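The Purple One

My aunt Csenge Orbán left me her toy shop, the cat, and a drawer full of pegs. The cat I'd expected.

I should explain the pegs. Before the shop she spent years at Szabó, the toy makers, and her whole job was fits. A kid's shape puzzle has to be snug enough to feel good and easy enough that nobody throws it at the dog, and Csenge was the person who decided. She'd sit there with her eyes shut, sliding a piece in and out, and then she'd say "fat" or "skinny" and somebody would go back to the workshop and sulk.

So there I was in February, in the back room with the heater ticking, going through blocks and pegs from three different makers (Szabó, Bravau, and a little outfit called Uteck that I think only ever made the one puzzle). Some pieces had wandered. You'd find a Bravau peg rattling in an Uteck hole and feel weirdly embarrassed for it.

The red block was the one I kept coming back to. The purple rod was the one giving me trouble.

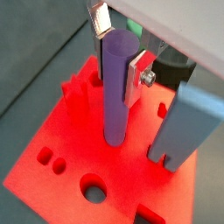 I wanted it to be the right rod so badly! It was the only purple thing in the drawer and I remembered it, or I thought I did, from when I was eight and home sick and she let me play on the shop floor all afternoon. I remembered it being huge. I remembered looking through it at the ceiling light like a pirate. What I couldn't remember was whether it had ever gone into anything.

I called my brother, who was no help. He said it was a curtain rod. I told him nobody has curtains that small, and he said the dollhouse did, and we argued about the dollhouse for a good twenty minutes until his soup boiled over.

After that I made tea and started again with the pieces I was sure of. Blue, green, the short red one.

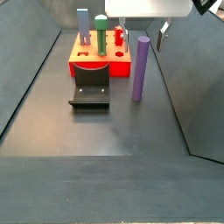 Csenge had a rule that you never push. "If you're pushing, you're arguing," she used to say, usually to me, usually while I was pushing. You hold the thing over the hole and wait for your hand to stop being so opinionated. I was terrible at it as a kid. I had a way of leaning on a peg with my whole elbow, and there's a Bravau star out front that still has a dent from me.

The cat came in and sat on the invoices. I turned the radio down. I thought about the name she'd used for the purple one, because she named all of them, and I'd been trying to get it back for days. Something silly. Goseo! It was Goseo, and Goseo was always late, and you had to leave a place for him at the back.

At the back. I put my tea down.

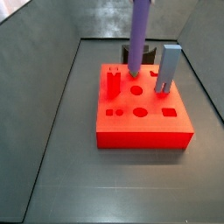

What I Told My Brother

I called him again a little after nine and said it wasn't a curtain rod. He asked how I knew, and I told him about Goseo, and he was quiet for a second and then he said, "Wasn't Goseo the hamster?"

We're still talking about it. He's coming by for the dollhouse next month, and I've told him he can have it if he finds the curtains.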